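Sorting for Market

Halldóra Overgaard came in through the side door of the packing shed with her boots in her hand and put them under the radiator. It was February and the yard had not thawed for a week. The kettle was on. Oluf had left a note against the sugar tin saying that the van needed diesel and that Damgaard had rung twice.

She knew what Damgaard wanted. The shop took vegetable baskets from them, and had done since her mother ran the place, and now the shop wanted them sorted differently. Until then everything had gone in together, whatever was ready under glass or left in the store, with the heavy things at the bottom. Damgaard wanted each kind kept to itself. People liked to choose, the man had said on the telephone. They liked to see tomatoes with tomatoes.

"They'll still have to wash them," Oluf said when he came in. He took his cap off and looked at the note as if somebody else had written it. "Did you ring him?"

"I'll ring him at ten."

"He'll want an answer."

"He'll get one at ten."

Oluf Kjærgaard had worked at Drivberg for 24 years and had his own way of filling a basket. He did it by feel. He would turn a cucumber over once, press the end with his thumb and lay it down, and he was never wrong about a soft one. He didn't care for lists. When Halldóra had typed one up the previous winter he had folded it in four and used it to stop the office window rattling. It was still there.

She poured the tea and they drank it standing up. Then she rang Damgaard, ten minutes early, and listened for a while, and said yes. The order was for 392 kroner more a week than the old one. It wasn't much, but the heating bill for the long glasshouse had come to over 2,000 in January alone, and she had been lying awake over it.

"Well?" said Oluf.

"We sort them."

He rinsed his cup and hung it on its nail.

They did the first trial that afternoon. Halldóra wanted to see how many baskets they would need to have out at once, and whether the small ones were any use or whether they should go back to the attic. Oluf was of the opinion that the small ones had never been any use. Her mother had bought them at a closing-down sale, along with a set of scales that weighed everything light, and had never admitted that either was a mistake.

The argument was mostly about tomatoes. Oluf said they went in last, on top. Halldóra said that if they had a basket to themselves there wasn't any top, and they might as well go in first and be out of the way. He thought about this for longer than it deserved.

"And the limes?" he said.

The lime tree stood in a tub at the warm end of the glasshouse. It had been a present, and in a good year it gave enough fruit to be a nuisance.

"With the cucumbers, for now. They're green."

"That's no reason."

"It's the one I've got."

She went to find a pencil. When she came back she stood at the table and made herself look at it the way a customer would, somebody with a bag over one arm and a bus to catch. A tomato in a black wire basket looked like something worth paying for. The cucumbers lying out on the green mat looked like something left over. She wrote that down, and under it she wrote that the biggest basket should be for cucumbers, and she underlined it.

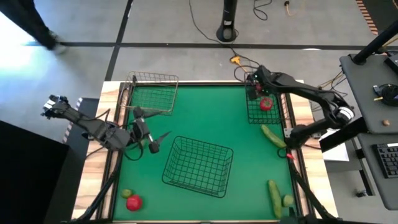
Santosh Negi said from the doorway that cucumbers bruised against wire, and had she thought of putting a cloth in. He had brought the post. He said his aunt had kept a stall for years and lined everything, even for onions, and changed the cloths every evening.

"Who'd wash them?" said Oluf.

"My aunt did."

Halldóra wrote down cloths, with a question mark after it. There were old tea towels in the house, a whole drawer of them, most too thin for drying anything. She could cut them down. She could do it in front of the radio after supper – it would give her something to do besides look at the bill.

Santosh put the post on the shelf and went off again, leaving the door open a hand's width as he always did. Oluf crossed the floor and shut it. On his way back he stopped at the table, picked up one of the cucumbers, turned it over and pressed the end with his thumb.

"This one's all right," he said, and he laid it in the big basket, lengthways, and went out to see to the van.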